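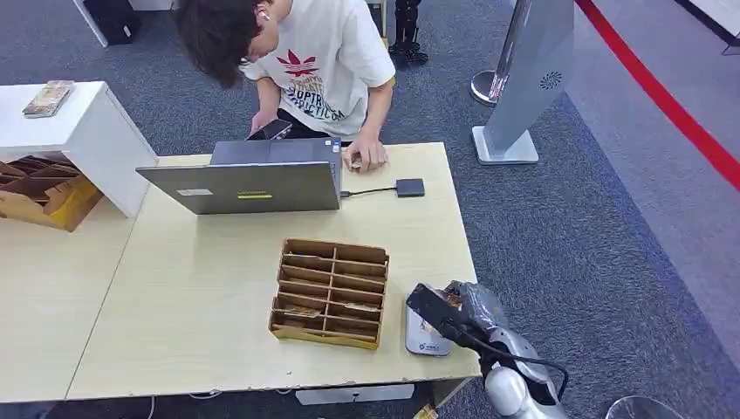
Box-handling practice, with the laptop end of the team on the far side of the table.

I help out with the Judness robotics club, mostly on the bits that aren't robotics. I know glue, cardboard and where to buy cheap tape, and it's surprising how far that gets you in a room full of people who can write code but will cut a straight line with kitchen scissors. Several parents have asked me for a list of the workshop tips I keep repeating, so I've finally typed them up. Most of them work just as well for a shed or a craft cupboard.

Make your trays out of corrugated card first

Every year somebody wants to buy plastic organisers before they know what size slots they need. Please don't! Cut up a delivery box and make a grid. You score the strips halfway through, slot them together like the dividers in a wine box, and if the spacing is wrong you've lost a cup of tea's worth of time. Christos Xenos made four versions for his team's sorting task and the one he kept was narrower than anything he could have bought.

A few things I've learned about card trays:

Run the flutes upright in the dividers. They stand up to being knocked much better that way.

Use a steel ruler and a fresh blade, and take three light passes. One heavy pass crushes the edge, and then your slots are all slightly different widths and the gripper catches on the fat ones.

PVA for the base, hot glue only for the corners. Hot glue strings get everywhere, and a string across a slot will snag a small box as surely as a hand would.

Leave the top open. We tried a lip once, for neatness, and spent an entire evening watching boxes get wedged under it.

Weigh it down

An empty card tray weighs next to nothing and it slides. Two strips of rubbery shelf liner underneath will usually do it. If that isn't enough, tape a bag of rice inside the base (a freezer bag, taped shut, unless you like sweeping). Don't tape the tray to the table, or at least use masking tape if you must. The hall at Retbridge has lovely tables and I have spent far too long getting brown parcel tape off them with a hairdryer.

Save your small boxes

Teabag boxes, plaster boxes, the little cartons that light bulbs come in. They're ideal for practising pick-up and they cost you nothing. Pull off any loose cellophane before you start, as it slips under the fingers and makes a good grip look like a bad one. If a box has gone soft, stuff it with folded newspaper and tape the flap. I write the date on the bottom of mine in pencil and bin them when they start to bulge.

Fotini Christodoulou likes to fill hers with sand for a bit of weight. I've asked her to stop doing this near the laptops.

Cables

This is the one I nag about. Cables on the arm want some slack at every joint, so move the thing slowly by hand (switched off!) through its whole reach before you fasten anything. Then use hook-and-loop strips, which you can undo. Zip ties are fine for the final version, but everyone uses them on day one, then cuts them off with side cutters, and sooner or later the cutters go through something that mattered.

For laptop chargers, lay the adapter flat on the table and keep the lead away from the side where people walk. And put a label on your charger. We have about 5 at any session that look exactly the same, and they all go home with Vangelis Antoniadis.

Labels

White stickers curl. Masking tape and a permanent marker is ugly but it stays put, and it peels off cleanly when the part changes hands. One colour of tape per team is plenty of system for us. We did try printing numbered labels, 300 of them, and I am still finding them on the soles of my shoes.

Sticky residue

Cooking oil on a bit of kitchen paper, leave it a few minutes, wipe, then washing-up liquid on a damp cloth. It's good for old stickers on plastic and metal. Keep it well away from anything cardboard — it leaves a stain you'll be looking at all season — and off gripper pads, for obvious reasons.

Packing up

Trays go in flat, on top, never under a toolbox. Loose screws go in a jam jar with a lid that fits. Somebody takes a photo of the table before it's cleared, so that next time we can set it out again without an argument. Chrysanthi Stamatopoulos keeps ours in one shared album and it has saved us hours.

If you've a better way of getting hot glue off carpet than an iron and brown paper, do write in. I've got a patch that's been there since October.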